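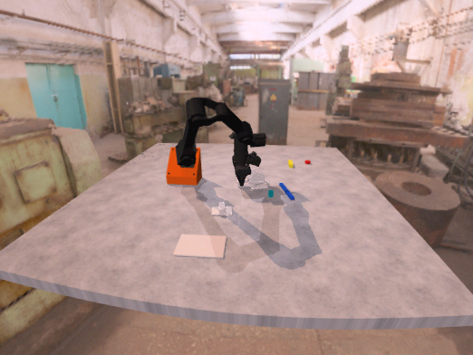
Black arm, orange base, old industrial hall.

Hemmin Hall repair days are back in October!

We're so happy to have these going again. Last season 182 things came through the doors, mostly lamps, toasters and coats with dead zippers, and 145 of them went home mended. The sewing corner has doubled in size (bring your curtains!) and the folks from Pullora Bikes will be truing wheels by the side entrance until 4 p.m.

Doors open at 10 a.m. Parking on Drendeo Street is free all day, but it fills up early, so take the bus if you can. Please empty the crumbs out of your toaster first. Soup is back too, the tomato one, and there's a new shelf of spare knobs and lamp switches that you're welcome to dig through while you wait.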